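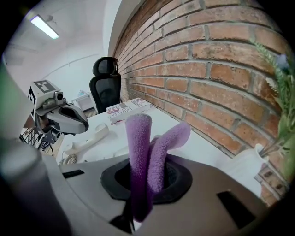

Figure 2. Finger camera view, both fingers in the collar. Second gripper at left, desk phone handset as the target.

Fault: finger bends outward or does not return

Applies to Skavero hand-held grippers with fabric-covered fingers. Revised Jan 2, 2024.

In Figure 2 the left finger stands nearly upright. The right finger bends outward and its tip curls away from it. If your view looks like this with the trigger released, stop recording and do the checks below.

CAUTION: Keep your fingertips out of the opening in the rubber ring while the trigger is connected. The linkage can close without warning when a jammed finger comes free.

1. Put down whatever the gripper is holding. Release the trigger and wait 2 seconds.
2. Lock the trigger. Set the second gripper down where its jaw cannot reach your hands.
3. Compare the two fingers in the live view. If both are upright, unlock the trigger and go to step 7.
4. Pull the fabric cover up at the base of the bent finger. A cover caught under the ring will hold the finger over.
5. Press the rubber ring flat all the way around. Do not use a screwdriver or any other metal tool.
6. Unlock the trigger and cycle it 40 times with nothing in the grip. The finger must come back upright each time.
7. Pick up a light object and set it down again. Watch both fingertips as they open.

If the finger still bends, tag the gripper and take it out of service. Do not straighten the finger by hand. The Elley unit came back in February with a cracked core after an operator did this.

NOTE: Episodes recorded with a bent finger must be marked BAD GRIP in Rewi. Recalibrating does not correct them.

Replace finger cores at 400 hours. Send replacement requests to Ashton McPhee at the Ivside bench, with the unit number and the last saved episode.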